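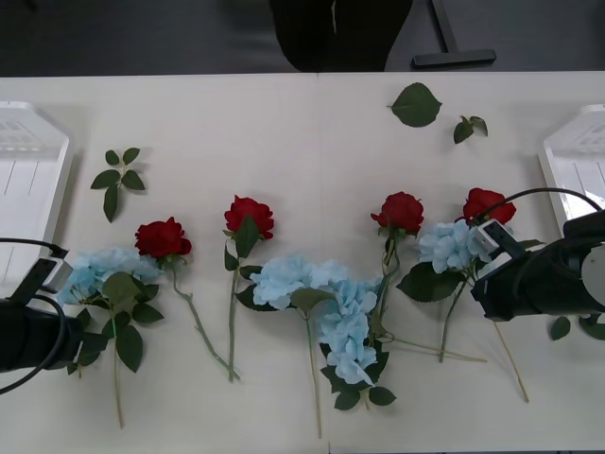

Department of Floral and Interior Display, Alora School of Applied Arts

Gallery: Artificial Stems, Roses and Hydrangeas

The Department maintains a teaching collection of artificial flowers for use in its display courses. The collection is housed in Room 35 and is available to enrolled students, visiting instructors and, by arrangement, partner organizations. This page presents material from the current rose and hydrangea series, which was added to the catalog in January 2020.

Red roses and pale blue hydrangeas, stems toward the near edge of the table. Each group has four stems. The deep red blooms carry small dark green leaves below the head, while the hydrangeas have broader foliage and a softer outline.

Series notes

The series is used in the introductory course, Color and Proportion, taught by Tomomi Nagano. Students study the stems laid flat before any vase or container is chosen. At this stage they are asked to consider the width of each head, the direction of the leaves and the line of the stem - a bent stem may be kept as it is where it suits the design.

Red and pale blue were selected for the contrast between a compact, layered bloom and a loose cluster of small florets. Instructors who wish to work with a single color may request the white or cream series in its place.

Catalog and loans

The full collection holds 900 stems, of which 400 are reserved for coursework during the academic year. The remainder may be borrowed for periods of up to 35 days. The rose and hydrangea series is listed under catalog number 1506.

Borrowers are asked to observe the following:

Stems are to be carried flat and kept out of direct sunlight.
Wire cores may be bent by hand but should not be cut.
Dust is to be removed with a soft, dry brush - sprays and solvents are not permitted.
Loose leaves should be returned in the envelope provided.

Requests for the November student exhibition at Jallitz Hall are handled separately and should be made in writing to Kenta Takeda, Collections Coordinator. Requests should state the catalog number, the number of stems required and the intended place of display.

Return to Department galleries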